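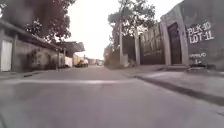
Figure 8.1 A narrow paved street of low buildings, with a pale strip running across the road.

Chapter 8
Streets and Their Surfaces

In this chapter you will learn how a small street is built up in layers, how rainwater is led off it, and how to record its condition in a survey. You will need the scale drawing skills from Chapter 2.

8.1 The street as a built object

Most people think of a street as the gap between buildings. To an engineer it is a structure in its own right. It has a foundation, it carries loads, it wears out and it has to be mended. A street that serves a few houses may be used by heavier traffic than its width suggests. Delivery vans, refuse lorries and builders' trucks all pass over the same surface as bicycles and people on foot.

Look again at Figure 8.1. The street has a grey asphalt surface, and a narrow concrete kerb runs along the foot of the wall on the left. The lighter strip across the road is likely to be a patched seam or a shallow ridge. A surveyor would not settle the question from a photograph. The strip would be looked at closely, measured and, if necessary, tested with a straight edge.

Streets of this type are common in the older parts of towns. In the town of Plisano, which we use for the worked examples in this chapter, many back streets were first laid as earth tracks and surfaced much later. The width was fixed by the buildings before anyone thought of motor traffic, and it has not changed.

8.2 Layers

Asphalt is a mixture of stone, sand and bitumen. It forms only the upper part of the road. Under it lies a base of crushed stone, which spreads the weight of a wheel over a larger area. Under the base there may be a sub-base of coarser material, and below that is the natural ground, known as the subgrade.

If the subgrade is soft clay, the layers above must be thicker. If it is firm gravel, they can be thinner. A road that breaks up early has often failed from below, and a new top layer will not cure it for long.

Key terms
Surface course: the top layer, on which traffic runs.
Base: the main load-carrying layer.
Subgrade: the natural ground beneath the road.
Kerb: a raised edge between the road and the ground or building beside it.
Reinstatement: the filling and resurfacing of a trench after work on pipes or cables.

8.3 Joins and patches

Pipes and cables are commonly laid under the road. Each time one is repaired, a trench is cut, filled and covered again. The new material seldom matches the old in colour. Fresh asphalt is nearly black and turns grey as the bitumen at the surface wears away. Concrete used as a filling is usually paler than either.

A join is a weak place. Water can enter along it, and the fill may settle and leave a dip. If too much material is put in, a ridge is left. Both can be felt by a cyclist well before they trouble a car.

Worked example
Henari Lane in Plisano has a trench across it 610 mm wide. The lane is 3000 mm wide between kerbs, and the trench runs the full width. Find the area to be resurfaced.

Area = 0.61 m × 3 m = 1.83 m²

In practice the old surface is cut back a little on each side of the trench to give a clean edge, so the area ordered will be larger than this.

8.4 Where the water goes

A road surface is rarely level. It is given a slope, called a crossfall, so that rain runs to one side or to both. A kerb holds the water in a channel until it reaches a gully. Where buildings stand directly on the street, the kerb also helps to keep water from the foot of the wall.

Roofs must be considered as well. An overhang without a gutter drops its water in a line on the ground below, and over the years this line can wear a groove. Trees add to the work, because fallen leaves block gullies. In Plisano the gullies in Aquino Street are cleared every November.

Activity 8A
Choose a short length of quiet street and stay on the footway while you work. Draw a plan of it to a suitable scale. Mark the kerbs, gullies, doorways, trees and any patches or joins in the surface. Use arrows to show which way you think rainwater would flow. Keep your plan, as you will need it again in section 8.6.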